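Apr 1, 2020

Made the Flotard bake again, the one everyone in Nollutthorpe swears by, and I still don't see it. The packet says 20 minutes in a hot oven. It was pale as paste at 20 and only passable at 39, by which time the leeks round the edge had turned to string. I followed it to the letter, too, including the business of resting it under foil, and all that did was soften the top I had waited for.

The sauce is my main complaint. Stimer claim their powder "thickens without whisking". I didn't whisk, and I had lumps. Next time I shall do a plain white sauce with butter, flour and 15 minutes of standing there, as I always used to – it costs less and tastes of something.

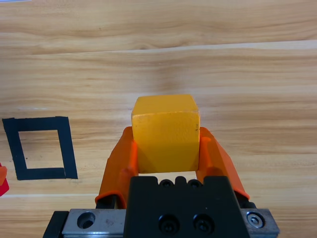 I did save the leftovers, mind. Two spoonfuls went into an omelette at lunch and were better than the whole dish had been the night before. A bit of mustard helped. I have written "more mustard" in the margin of the recipe and crossed out the nutmeg, which I never believed in.

Looked at the Nurmi dish in the catalogue again. It is meant to brown the bottom as well as the top, and they want a silly price for it. My old enamel one browns perfectly well if I leave it on the lowest shelf. I may think again in May if the price comes down, but I doubt it will.

Soup tomorrow. There are 2 parsnips left and half an onion, and the end of the cheddar needs using.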